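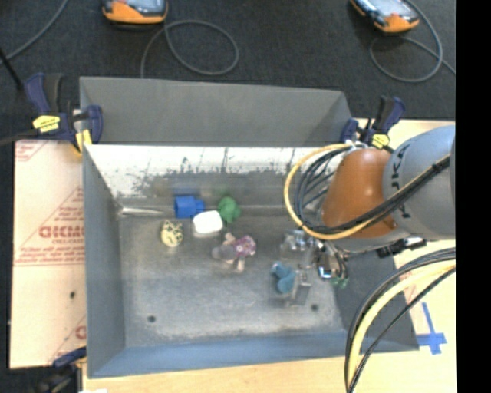
Bonjour, je rouvre le ticket parce que la Plono de l'agence recommence à faire des siennes, et cette fois j'ai tout noté au fur et à mesure. Pour mémoire, c'est l'injecteur-extracteur qu'on utilise pour les moquettes et les canapés, celui qui était déjà passé chez vous en janvier pour la pompe. Le problème : elle pulvérise très bien, mais elle n'aspire presque plus, et je laisse derrière moi des tapis trempés. Chez la cliente d'hier c'était la chambre des enfants, donc avant même de brancher quoi que ce soit il a fallu ramasser les jouets, un cube bleu, une peluche verte, un œuf jaune pâle tout moucheté, le genre de petites choses qu'on met dans un bac gris pour libérer le sol. Après ça j'ai fait mon premier passage, et j'ai tout de suite entendu que le moteur montait dans les tours sans que l'eau remonte dans la buse.

Ce que j'ai vérifié sur place, dans l'ordre :

Le flotteur de la cuve de récupération. Il bouge librement, pas collé, pas de mousse dessous. J'avais mis de l'antimousse de toute façon.

Le joint du couvercle. Un peu aplati du côté de la charnière mais pas fendu. J'ai appuyé de tout mon poids sur le couvercle pendant que ça tournait – aucune différence à l'oreille.

Le flexible. Débranché côté cuve, main à plat sur l'entrée : ça tire fort, très fort même. Rebranché, main au bout du flexible : mollasson. Donc pour moi la perte est entre les deux, mais j'ai passé tout le flexible entre mes doigts et je n'ai pas trouvé de trou.

La buse. Démontée, rincée, deux ou trois poils de chien et c'est tout.

J'ai fini le chantier avec la petite machine de secours (merci à elle, mais j'y ai passé l'après-midi) et j'ai laissé un ventilateur à la cliente jusqu'au soir. Est-ce que vous avez une idée avant que je commande un flexible complet ? Vu le prix, j'aimerais autant éviter.

Daranee Mahawong

Réponse de l'atelier, 9 h 40

Bonjour Daranee, merci pour le détail, ça nous fait gagner du temps. Avec ce que vous décrivez, je regarderais les manchons aux deux extrémités avant le flexible lui-même. Ils sont vissés sur la spirale et ils peuvent se desserrer à force de tirer la machine par le tuyau (je n'accuse personne). Faites aussi le test de l'eau : un seau d'eau claire, vous aspirez, et vous secouez le flexible près de chaque manchon. Si le bruit change, on tient le coupable.

Autre question : vous avez quoi comme produit en ce moment dans la cuve d'eau propre ?

Lionel Besson

Ma réponse, 11 h 15

Alors pour le produit, c'est le Boonchu en poudre, dosé comme sur le bidon, et le Kondum en prédétachage sur les taches seulement. Je rince toujours à l'eau claire le soir, enfin presque toujours, disons que la semaine du salon de coiffure j'ai zappé une fois ou deux.

Et j'ai fait le test du seau dans la cour. Côté cuve, rien. Côté canne, dès que je plie un peu le flexible vers la gauche, le son passe d'un ronflement grave à un sifflement et l'eau retombe dans le seau ! J'ai dévissé le manchon pour voir et la spirale est fendue juste dessous, sur 2 cm à peu près, complètement cachée par le caoutchouc. Je pouvais toujours chercher avec mes doigts.

Question bête : est-ce que je peux couper la partie abîmée et revisser le manchon plus loin ? Ou est-ce que je vais perdre la garantie Primow ?

Réponse de l'atelier, 11 h 50

Pas bête du tout. Oui, vous pouvez couper, le flexible est une pièce d'usure et ça n'a aucun effet sur la garantie du moteur. Coupez bien droit, au cutter, en suivant la spirale, puis finissez le fil à la pince. Un peu d'eau savonneuse pour revisser, surtout pas de graisse. Vous pouvez retirer jusqu'à 33 cm sans être gênée, après ça la canne devient pénible à manœuvrer dans les escaliers.

Pendant que vous y êtes, regardez le filtre d'aspiration moteur. S'il est gris et cartonné, on le change.

Lionel

Ma réponse, 16 h 30

Coupé, revissé, testé. La première coupe était de travers, j'ai dû recommencer, donc j'ai enlevé un peu plus que prévu, mais je suis encore loin de votre limite. Au seau, plus de sifflement, je peux tordre le flexible dans tous les sens.

J'ai ensuite essayé sur le vieux tapis du local, un machin en laine que je garde exprès pour ça. Deux passages avec pulvérisation, deux à sec, et j'ai pu poser un essuie-tout dessus et appuyer sans qu'il se gorge d'eau. Avant-hier il aurait flotté ! Le bruit du moteur est redevenu celui que je connais.

Pour le filtre, vous aviez raison, il est gris et raide comme un biscuit. Vous pouvez m'en mettre deux de côté ? Je passe les prendre demain en allant chez un client, plutôt en début de matinée. Et je prendrais bien un joint de couvercle aussi, tant qu'à faire, celui de la charnière ne me plaît pas.

Une dernière chose qui n'a rien à voir : mon compteur affiche un petit symbole de clé depuis ce matin. Il est à 100 heures tout rond. C'est la révision ou il faut que je m'inquiète ?

Réponse de l'atelier, 17 h 05

C'est le rappel d'entretien, rien de cassé. Maintenez le bouton de la pompe enfoncé à l'allumage jusqu'à ce que la clé disparaisse. Je vérifierai les charbons demain si vous avez la machine dans le camion, j'en ai pour un quart d'heure.

Filtres et joint mis de côté à votre nom au comptoir. Je laisse le ticket ouvert jusqu'à votre passage.

Lionel

Ma réponse, le lendemain, 10 h 20

Passée à l'atelier, filtre monté, charbons encore bons d'après Lionel, la clé a disparu du compteur. Je retourne chez la cliente cette semaine refaire un passage dans la chambre, à ma charge, le coin près de la fenêtre avait mis trop longtemps à sécher à mon goût. Vous pouvez fermer le ticket de mon côté, et merci encore pour le coup du seau.

Statut : résolu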